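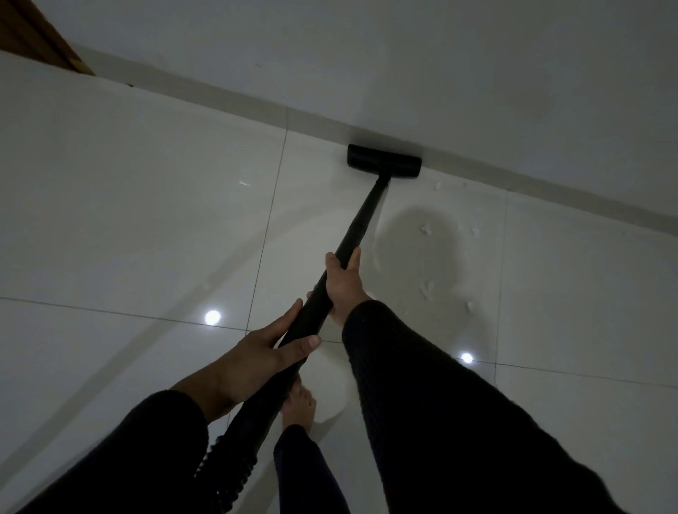
When can people in Pakthorpe start booking a move-out clean with Nusent?

From today, by phone or over the counter at our new shop on Skuvgate.

Nusent opens move-out cleaning shop on Skuvgate

PAKTHORPE, October 11, 2022

Hello, I'm Loredana Galli and I run Nusent. I'm very pleased to say (very, very pleased, I've hardly slept) that we now have a proper front door. The shop is at the market end of Skuvgate, in what used to be Romaniuk the shoe repairer's, and we've kept the old name painted over the window, partly out of respect and partly because people still give directions by it. So if someone tells you to turn left at Romaniuk, that's us!

We clean rented homes at the point when one lot of people moves out and the next lot moves in. That's nearly all we do. I started it nine years ago from my kitchen, after I'd moved house twice in a year and lost a chunk of deposit both times over things I hadn't known anyone would look at. The first time it was the extractor fan. The second time it was the tops of the doors, and I'm five foot one, so I'd honestly never met the tops of the doors.

The shop gives us somewhere to talk to people before moving day, when there's still time to do something useful. Bring in your check-in inventory, the one with all the little notes about marks and scuffs, and one of us will sit down and go through it with you for nothing. You don't have to book a clean. Plenty of tenants are perfectly able to do the job themselves and would just like to know which bits matter to the person with the clipboard.

In my experience it's the same places over and over. Skirting boards, for a start, and the thin line of fluff where they meet the floor. Oven door glass, including between the panes. Limescale round the base of taps. The rubber seal on the washing machine. The inside of the cutlery drawer, where crumbs get into the corners and stay there for the whole tenancy. Window tracks! I could talk about window tracks all afternoon and my family will tell you that I have.

We've put all of that into a printed booklet called Leaving It Nice, which is free from the counter. It goes through a home in the order I'd clean it myself, top to bottom and back to front, finishing at the door so you aren't walking over your own good work. We've had 2,000 copies printed and I'd like to see every one of them go, so please do take an extra for a friend. There's a page at the back for meter readings and a place to write down where the keys went.

If you'd prefer us to do it, we give a fixed price after a short visit. The price covers kitchen, bathroom, all floors and woodwork, inside windows and the insides of cupboards. Carpet washing is extra and so is anything up a long ladder. We bring our own kit and our own teabags. If the agent or landlord comes back within seven days with a fair complaint about the cleaning, we go back and put it right and there's no charge. We can't help with damage, I'm afraid, and we can't promise anyone their deposit, as that decision belongs to other people.

Landlords are welcome too. I know this can sound as if we're taking sides, but a good half of our work comes from owners who want the place decent before the next family arrives, and we treat them exactly the same, right down to the booklet.

One other thing the shop has let us do is lend equipment. Lots of people moving have already packed theirs, or it's in the back of a van in another town. So there's now a shelf of vacuum cleaners, mops, buckets and steam cleaners that can be borrowed overnight against a refundable deposit. Please empty them before they come back. I've made a sign about it and the sign is quite large.

We're also taking on new cleaners. The work is mostly daytime, with a rush at each month's end, and we pay for travel between jobs. You don't need experience, though you do need to be happy on your knees with a toothbrush now and then. Training is done on real jobs alongside one of the regular team. Come in and ask for me, or leave your number at the counter and I'll ring you back.

The booklet and the inventory chats will carry on right through the winter. In February we're planning an evening for students at the shop, ahead of the house-hunting season, with the same advice turned the other way round: what to photograph and write down on the day you move in. Our old flyer for this went through 600 doors last time and the turnout was lovely, but we held it in my garage and it was freezing. Skuvgate has radiators.

The shop is open Monday to Saturday, mornings and afternoons, closed for lunch. The kettle is usually on.

Press enquiries: Loredana Galli, Nusent, Skuvgate, Pakthorpe. I'm glad to talk to local papers and radio, and anyone who'd like copies of Leaving It Nice for a library, college or waiting room can collect a bundle from the counter.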